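Picking Up Small Things: Report on the Hand-Held Gripper Project
Second-year Robotics Elective, Stumville College
Submitted in May

1. What we were asked to do

The task sheet for this semester gave each group the same goal: teach a small arm to pick up household objects from a table by showing it how a person does it. Every group got a hand-held gripper with a camera mounted on it, a bench, and access to the arm on Wednesday afternoons. We were to collect demonstrations by hand, train the model supplied by the department, run it on the arm and write down what happened.

The sheet also said that learning from demonstration is "an intuitive approach that removes the need for programming". Our group did not find it intuitive, and we did plenty of programming. We wrote scripts to rename files, scripts to throw out bad recordings, and a script to find out why the first script had thrown out good ones. We passed the unit and the arm did pick things up. But a good part of this report is about why we don't think our results show as much as the headline number suggests.

2. The gripper

We named our gripper Gillia so we could tell its files apart from those of the group at the next bench, who called theirs Hasar. The two were built from the same plans, but they did not behave the same. Gillia's trigger was stiff and closed unevenly for the first two weeks. We took the linkage apart, sanded one printed part that was rubbing, and put it back together. It was better after that, although anybody with small hands still got a sore thumb within half an hour.

The finger pads were the biggest nuisance. The printed plastic was too slippery on its own, so we covered the gripping faces. We tried a strip cut from a bicycle inner tube, then thin craft foam, then cloth tape. The inner tube gripped best but wouldn't stay glued. The foam stayed on and got chewed up. Cloth tape frayed at the corners and picked up every bit of fluff on the bench. We kept changing coverings through the first month, which means that our early recordings and our late ones were not made with the same fingers. We didn't think about this at the time, and we should have.

Fasteners were a smaller problem. The threaded inserts have to be pressed in with a soldering iron, and if they go in crooked the finger sits crooked. One of ours did. We reprinted that finger once, got it a little straighter, and left it.

3. Collecting the demonstrations

Our objects were a sponge, a clothes peg, a measuring spoon, a glue stick and a small plastic lid. Each demonstration went the same way. You put the object down somewhere on the table, start recording, bring the gripper in, close it, lift, carry the object to a tray and let go. Then you do it again, and again, until the person reading out the positions loses their place.

Over the semester we recorded 2,858 demonstrations. That sounds like a lot and we were proud of it for a few days. Then we went through them. A large share were repeats of nearly the same motion with the object in nearly the same place, because when you are tired you put the peg back down where you picked it up from. Others had a hand in the way at the start, or the recording was stopped before the object reached the tray. A few had no object in them at all, as someone had started the recording and then gone looking for the spoon.

After sorting, we kept 1,176. The rules for keeping a recording were: the object had to be visible before the grasp, the grasp had to hold, and the release had to be over the tray. We wrote the rules down after we had already sorted the first batch by feel, so we went back and did that batch over. It took a whole afternoon and changed more files than we'd expected.

We want to be plain about one thing. The two of us who did most of the sorting disagreed fairly often about what counted as a grasp that held. If the peg swung and nearly dropped but didn't, one of us kept it and the other binned it. We settled the argument by keeping those, mainly because we were worried about running short.

4. Training

There is little to say here, and we think that is a weakness of the unit. The department's training code runs with one command. We changed the number of passes over the data and the size the pictures were shrunk to, and that was the extent of our choices. The first run failed because of a folder name with a space in it. The second finished overnight.

The code draws a graph of the training error and the graph went down, as it does for everybody. Several groups put theirs on the first slide of their mid-semester talk. We did too. It tells you the model is getting better at copying the recordings it was given, and our recordings included crooked fingers, three kinds of padding and a lot of pegs in the same place. A falling line doesn't tell you whether the arm will pick up a spoon.

5. Tests on the arm

We ran 262 trials on the arm, spread over the last few Wednesday sessions. For each one we placed an object, started the model and wrote down whether the object ended up in the tray. We allowed a time limit and no nudging.

Almost two thirds of the trials ended with the object in the tray. This is the number that went on our poster. It looks reasonable for a student project and it compares well with the other benches. Here is what we think is wrong with it.

First, the objects were not equally hard, and we didn't test them equally. The sponge is soft, wide and forgiving. The arm could come in badly lined up and still squash it hard enough to lift. We ran more sponge trials than any others because the sponge trials were quick and cheered everyone up. The lid lies flat and has almost no edge to hold, and after a string of failures we moved on to something else. If we had split the trials evenly the overall figure would have been lower.

Second, we placed the objects ourselves, and by then we knew which parts of the table the arm liked. We tried to be fair about it. We don't believe people can be fair about it without a list of random positions, and we only made such a list for the final session. Results in that session were clearly worse.

Third, the table. Our bench has a clear finish and the grain is strong, with dark arches in it like the rings of a cut log. Our demonstrations were all recorded on it, and all the trials were run on it. In the final session we laid a sheet of grey card over the surface to see what would happen, and the arm hovered, went down beside the peg, closed on nothing and carried nothing carefully to the tray. It did this several times running. We can't say for certain that the model had been using the grain to work out where it was, but we can't rule it out either, and we had no time left to check.
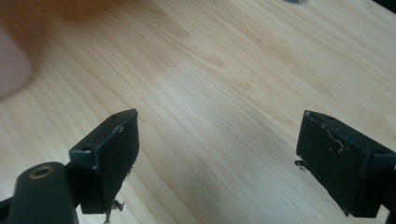

The lighting may have played a part as well. Our bench is near the windows and the finish throws back a shine that shifts through the afternoon. Demonstrations were mostly made after lunch and the trials ran closer to four o'clock. The Schouten group, who had the bench by the inside wall, told us they saw no difference between early and late trials. They also had fewer demonstrations than we did and a slightly better score, which we found hard to take.

6. What we would change

We would pick one pad covering before recording anything and keep spares of it. Changing a worn pad for an identical new one is a small difference. Changing from rubber to foam to tape is a large one, and it's buried in our data where we can't get it out, as we never wrote down which recordings used which.

We would record fewer demonstrations and make them more different from each other. A list of random starting positions takes a few minutes to print. Half of our data could have gone and we doubt the arm would have noticed.

We would use at least two surfaces. Even a tea towel would do.

We would agree on the sorting rules in the first week and have both sorters do the same small batch to see how far apart they are.

We would decide how many trials each object gets before running any, and then stick to it – including the lid.

7. Comments on the unit

We were asked to include feedback. The hardware is good for what it must cost and we learned a lot by fixing it. The weekly help session was useful when it was on. The marking guide gives most of its marks for the success rate and very few for how the success rate was measured, so groups behave the way you'd expect. We know of a bench that ran its trials again after a bad day and reported the second set. We won't say which, and we were tempted to do the same.

We'd also like the task sheet to drop the line about no programming.

8. Files and equipment

The recordings we kept are on the shared drive under our bench number, with the sorting rules in a text file beside them. The rejected recordings are in a separate folder in case somebody wants to argue with us. Trial sheets were filled in by hand and scanned, and the handwriting gets worse toward the end. Gillia has gone back in the cupboard with a spare set of bare fingers. The trigger still sticks a bit in the mornings and the left finger could do with another reprint before next semester.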